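Chapter 4
Showing the Task: Guiding by Hand and Guiding from a Distance

In the earlier chapters the robot was moved by a program, and the program was written by a person who knew each position before the work began. Many tasks in a home do not permit this. A slice of bread does not lie twice in the same place, and no table of positions can be long enough. For such tasks we prefer to show the movement and let the learning method find what is common between the showings.

One complete showing is called a demonstration. In this book a demonstration begins when the arm leaves its rest position and ends when the operator releases the control. Before it begins, the work surface must be arranged, and this arrangement is a part of the data in the same way as the movement.

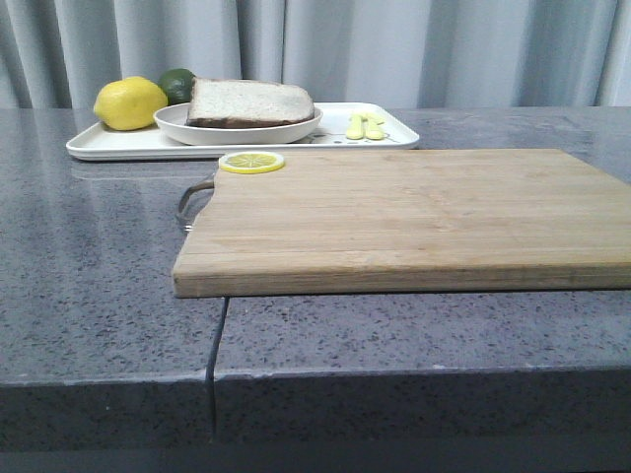 The exercises of this chapter use the Kirndale kitchen set, which has bread, fruit, small utensils, a tray and a cutting board. The student may use other objects, but they should differ in height and in shape. A lemon can roll and a slice of bread cannot, and the operator will soon feel this difference in the hand.

There are two ways to give a demonstration. In the first, the teacher holds the arm itself and leads it through the task. The forces are felt directly, but the teacher's own hands often come between the camera and the objects. In the second, the teacher stays apart and moves a control device, and the arm follows. The Plerley course, from which our exercises are taken, asks each student for 50 demonstrations by the second way. It is slower to learn – most beginners close the fingers too early – but the recorded pictures are clean.

With remote control the operator should look often at the wrist view. It shows the fingers and the things in front of them together, and it is the same view that the learned policy will receive later. If the operator cannot decide from this view where to go, the policy will also have difficulty.
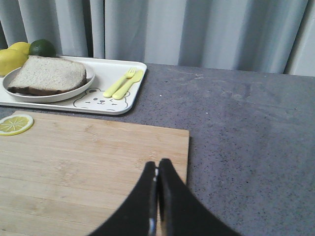
Chapter 4 | Showing the Task 90

Three questions will lead us through the chapter. How should the start positions be varied? When should a failed demonstration be kept? How can two operators with different habits teach one robot? We begin with the first, as it needs no mathematics.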